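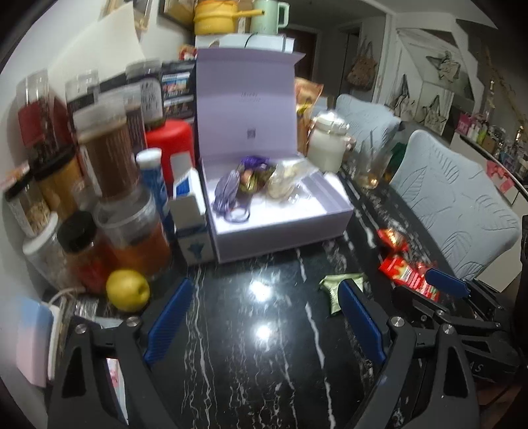

Korkley Snack Label Text

Version 2. Maintained by the Zisard food data project.

Contents

The set holds the label text of 244 packaged sweets, crackers and dried fruit snacks, typed in by hand from the packs. There are no photos in the download, only text and a few columns of numbers.

Files

labels.csv has one row per product.
ingredients.csv has one row per ingredient, in the order printed on the pack.
allergens.csv lists the 26 allergen terms we search for, with spelling variants.
changes.txt lists corrections made after version 1.

Columns in labels.csv

id: a short code. Codes are never reused, even when a row is deleted.
store: Gilbert or Caltwood, the two towns where the packs were bought.
category: hard candy, soft candy, chocolate, cracker, dried fruit, mixed box.
net_weight_g: weight in grams as printed. Packs that gave ounces only were converted and have a 1 in the converted column.
serving_g: serving size in grams. Blank if the pack doesn't give one.
sugar_g: sugar per serving.
notes: anything odd, such as a sticker over the original text.

Mixed boxes

A gift box or assortment gets one row in labels.csv. If the pieces inside carry their own labels, those go in ingredients.csv under the same id, with the piece number in the part column. Loose pieces with no printing on the wrapper are left out. QR codes were not followed, so anything a maker lists only online is missing.

Known problems

Ingredient names are kept as printed, so "sugar" and "cane sugar" are separate entries.
Accents were dropped in version 1 and have been put back for most rows, but not all of the chocolate ones.
Caltwood has far fewer crackers than Gilbert. Don't use the set to compare the two towns.
Recipes change. Please don't rely on this data to decide if something is safe to eat with an allergy. Read the pack.

Loading

All files are UTF-8 with commas and a header row. Read the id column as text or the leading zeros will be lost.

License

Free to use and share with credit to Zisard. Send corrections through the issues page with the id and the exact wording on the label.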